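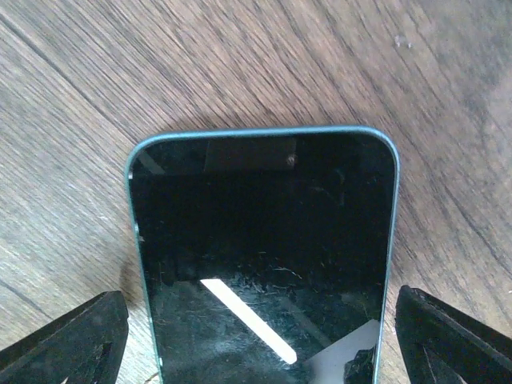
*Photo: Vondero*

**For release in January**

# Vondero opens a walk-in screen care counter, and I'd love you to come by

Take a look at your phone with the screen off. Tilt it under a lamp. If it's anything like the one at the top of this release, you'll find a whole patch of fine scratches and smudges and specks of dust on the lower half, right where a thumb spends its day. I've been repairing phones for a living long enough that I can't stop seeing them. On buses, in line for coffee, at my own sister's wedding.

I'm Noreen Hegarty, I run Vondero, and this January we're opening a counter at the front of our repair shop that does one job: looking after phone glass. You walk in, you put your phone on the counter, and we clean it properly, check it over under a bench light and tell you what we think. The check is free. If you want more done than that, we'll give you a price before anybody picks up a tool.

We've wanted to do this for years. The repair side of the shop is always busy with cracked glass and tired batteries, and people kept coming in with phones that weren't broken at all, they just looked rough. They'd apologize! "It still works fine, I just wondered." We'd wipe it down between jobs and send them off, and half the time they'd come back with a phone belonging to their mom. So now those folks get their own counter, with stools and a decent light, and they don't have to wait behind somebody whose tablet went in the bathtub.

## What we do at the counter

First we turn the screen off, and we ask you to look with us. A black screen shows marks that you'd never spot with it lit up. Then it's a soft brush along the edges and around the speaker slot, a damp lint-free cloth, and a dry one after it. After that we can see what's dust, what's grease and what's really in the glass.

A lot of marks come right off. Some don't, and I want to be straight with you about those – we don't polish scratches out of glass. I know there are pastes for it and I know your cousin used toothpaste. Polishing can strip the coating that helps keep fingerprints off, and I've seen screens come in looking cloudy afterward. If the scratches are light, I'll usually tell you to leave them alone or put a protector over the top, where most of them fade from view. If you can catch one with a fingernail, we'll talk about whether new glass is worth the money on that phone. Sometimes it isn't, and I'll say so.

We're stocking 2 protectors to start with, a clear one from Derkach and a matte one from Stelmakh. I tried plenty of others on my own phone over the summer and these are the ones I'd put on for a friend. Fitting is included in the price. We have 600 of them on the shelf for opening month, in sizes for 80 different phones, and if yours isn't one of them we'll order it in.

The frame gets some attention too. Metal edges pick up all kinds of gunk where they meet the glass, and a colored frame looks so much nicer once that line is clean.

## A cloth on us

The first 1,000 people through the door get an Inusix cleaning cloth to keep, whether or not they buy anything. Please use it! Grit is what does the damage, so shake the cloth out, wash it now and then, and don't keep it in the same pocket as your keys.

Oisín Costello is in charge of the new counter. He's been on our repair bench since he finished school, and he asked me to put this in:

"Bring the old ones as well. People have a drawer at home with three phones in it and they think they're junk. Clean one up and charge it and there's a good chance your kid has a music player."

He's right about the drawer. I went home and checked mine.

## Coming in

The counter opens at 9 a.m. and closes at 6 p.m. on all our regular shop days. No appointment needed for a clean and a check. If you're having a protector fitted on more than one phone, call ahead so we can set the time aside. Take your case off before you come up if it's one of the stubborn ones – we've broken a nail or two.

Reporters and local bloggers are very welcome to come sit at the counter for a morning and bring their own phones. Mornings before 11 are the quietest. Ask for me or Oisín at the front and one of us will show you around.

**Press contact:** Noreen Hegarty, Vondero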